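The lighthouse that moved house

Vratislav Machala wrote his first picture book on the backs of delivery notes. He was driving a bakery van between Midville and the coast, and his son Vojtěch, then four, wanted a new story every night. The one that stuck was about a lighthouse called Brimell that gets tired of the sea and walks inland.

The book came out last July with a small press, Poltari, in a first run of 200 copies. A second printing followed, and sales now stand at 1,489. Most went through school visits and two local bookshops.

Marcela Michalík painted the pictures. She and Machala worked by post for the first year and met only once the text was settled. She asked him to cut it from 39 pages to 32, and he agreed after a week of sulking. A chapter about a goat was lost.

"I still miss the goat," he says. "Marcela says he can have his own book."
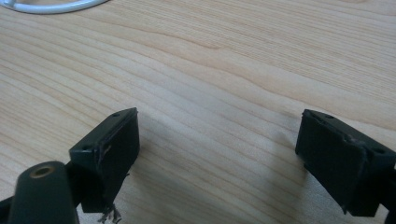 Reading it aloud

The sentences are short and there is plenty of repetition, so children of three or four can join in by the second reading. Brimell meets a weathercock, a bus driver and a girl named Ueda, who wants to know who is looking after the boats. The question worries him all the way to the last page.

Otakar Polák, who teaches a reception class of 13, has used the book since the autumn. His pupils argued for most of a morning over whether the lighthouse should go back. Some felt the boats could learn to manage.

A French edition is being prepared by the translator Gaspard Picard – he has kept the name Brimell but changed the bus to a tram. Machala is working on a second story, set in winter. Vojtěch is nine now and reads the drafts himself, with a pencil.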